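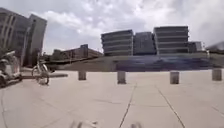
According to one reader of the February issue, the bollard stop was a speed problem and a lower limit on open paving would have cured it. The logs do not support that. The Rallska unit was inside its speed limit when the protective stop tripped, and it tripped again on two later runs at walking pace.

The fault was in the handling of timestamps. Raltton's navigation software takes range data from the lidar and position data from the wheel encoders and matches the two by time. After the last update the lidar messages were stamped on arrival at the main computer, where before they had been stamped at the sensor. Under light load the difference is small. With the camera recorder running, the delay reached 87 milliseconds, and during a turn that is enough to shift a narrow post sideways on the map. The planner then held two positions for the same bollard and picked a path between them. The bumper circuit does not depend on the map and cut drive power as designed. Contact was light. The front cover has a hairline crack at the left mounting screw and will be replaced.

Walls and ledges did not show the error clearly, as a long flat surface shifted along its own length looks much the same to the matcher. Posts did. We had tested the update in the hall, against walls, and passed it. That test was not adequate, and the release checklist has been changed to include a slalom between posts with the recorder on.

The old stamping was restored and the route was driven 20 times without a stop. The delay between sensor and planner is now logged on every run, and the unit halts if it goes over 6 milliseconds – a tight figure, which will probably be relaxed once there is more data.

Two items remain open. The Provum charging cart uses the same message driver and stays indoors until it has been checked. The restart procedure also needs work: after the second stop the unit accepted a resume command with the bumper still pressed. It did not move, but the command should have been refused. The ticket is number 688 on the Erdős board, and owners of other units on the same release should add their logs there.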